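Gernbridge Home Forum > Clothing & Laundry > Do knit cuffs ever stay rolled?

hartwell_d
Posts: 435
10/02/2022

I keep reading that you can roll the cuffs of a heavy knit and they'll stay put all day if you "do it right." I don't buy it. I have a charcoal sweater from Brallen with sleeves that come down over my knuckles, and by lunch the roll has slid down again. I do dishes and bench work in it, so I'm pushing them up all the time. Is there a way that works, or is it just something people say?

mossyporch
Posts: 70

Two wide turns, not four skinny ones. Make the first turn as wide as your palm, then fold the second over it. Mine stay up fine.

hartwell_d

Tried that. How wide is a palm on a sleeve that is already loose? It made a doughnut.
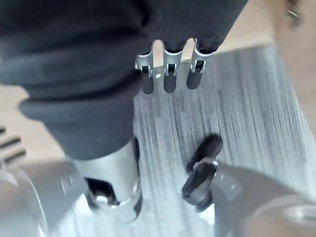 A thick roll like that has nothing holding it except its own bulk. Dark gray knit, soft, a bit of ribbing, and it wants to go back to being a tube. I can see it working on a stiff cotton shirt, where a crease holds. A knit doesn't crease.

Fuseini Amegashie
Posts: 730

I have to side with hartwell here. I did alterations for five years and most rolled knit cuffs that "stay" are staying because the person's forearm is thick enough to stop them. On a narrow arm there is no roll that fixes it. Take the sleeve up, or put two small stitches through the roll on the seam side. Use thread that matches and keep it slack so the knit can stretch.

mossyporch

I have skinny arms and mine stay. So that can't be the whole story.

Fuseini Amegashie

What's the fiber? Wool grabs itself. Acrylic slides.

mossyporch

Wool. Okay, fair.

tinlid
Posts: 5

Britmont sells sleeve garters – elastic bands that go above the elbow. My brother swears by them.

hartwell_d

Does he wear them over a heavy sweater, though? I had a pair for dress shirts and they left a groove in my arm. Over knit I'd expect them to bunch everything up at the elbow, and then I have two problems.

tinlid

Shirts only, now that you mention it.

quillback
Posts: 435

Why are we all fighting the sleeve? It's too long. Size down or buy one that fits. I got rid of a Long cardigan for the same thing and haven't missed it.

hartwell_d

Because the shoulders fit and the next size down is tight across the back. I did look. The label on mine says acrylic blend, so Fuseini may have it. I'll try the two stitches, but I expect they'll pop the first time I shove the sleeve up in a hurry.

Fuseini Amegashie

They might. Leave a long tail inside and you can redo them in a minute. If they pop twice, shorten it from the cuff seam and be done with it.

mossyporch

Still say try the palm-width thing again, but looser. You might be pulling it too tight on the first turn.

hartwell_d

Once more, then. If it's down by lunch I'm getting the needle out.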